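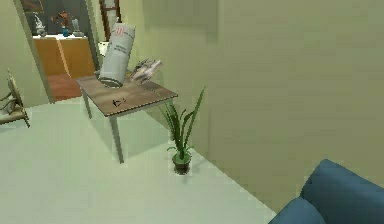
Right, I've been meaning to do a little thread on learning to cook at 41, so get the kettle on.

For years my whole repertoire was toast, beans and one curry that tasted of hot water. My sister Afia rang in June and said I was coming round for lessons whether I liked it or not (I did not).

Lesson one was onions. Just onions! I'd been giving them three minutes and wondering why everything tasted raw. She made me stand there for twenty-five with the heat right down. I moaned the entire time and then ate most of them out of the pan with a fork.

Lesson two, salt. I was scared of it. Still am a bit.

Then I got cocky and signed up for the Riletgate supper club, where you take a turn feeding everyone. Mariama Nutsugah went before me and did a groundnut soup so good that people went quiet. No pressure then.

I made a fish pie. 600 grams of potatoes for eight people, which I now know is nowhere near enough. Dela very kindly said he wasn't that hungry, then I saw him in the chip shop queue on my way home.

Second go was much better. Double the spuds, more mustard, a lid of cheese that went properly brown at the corners. Someone asked for the recipe and I nearly cried into the peas.

Anyway, next up is bread and I'm already nervous. My first loaf could've held a door open. If you've got a forgiving recipe please send it over, the simpler the better, and no starters because I can't keep a basil plant going x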